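Course Handout 4: Evaluating a Commercial Simulation Kit

Scope. Trerus is a kitchen simulation package sold by Onex for training and testing two-armed robots. Students will review it as a product, using the same criteria applied to the Jello kit in Handout 3. Prior use of the package is not required.

Contents of the license. The course edition includes 153 kitchen layouts and 2,415 object models. Layouts and objects are loaded separately, so a task can be repeated on a new counter without rewriting it. The renderer and the physics engine run at different rates - check both before comparing timing results. 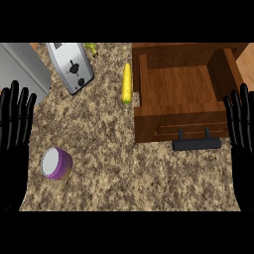 Prepared by L. Londoño
Course notes, revised 10/9/22

Counter tasks. The top-down view is the one used for grading. Both hands start open above the granite, clear of all objects. The corn lies next to the open drawer, on its left side, and the can with the purple label stands near the left hand. The drawer is empty. A typical assignment is to put the corn in the drawer and close it by the bar handle.

Points to review:

1. Reach. State which arm is assigned to each object and whether a handoff is needed.
2. Contact. The fingers are jointed, and small errors in the contact model show up first in long, narrow objects. Report slip separately from missed grasps.
3. Drawer joint. Friction is set per layout. The default value is low, and a light push may close the drawer farther than intended.
4. Surface texture. Speckled stone is a harder background for segmentation than a plain color. Repeat the test on one plain counter.

Baseline. The supplied policy completed 67 of 153 layouts in our May run with default friction, and 66 with friction doubled. The difference is too small to support a claim either way.

Submit a two-page review with the log files attached. Give the package version and the random seed on the first page.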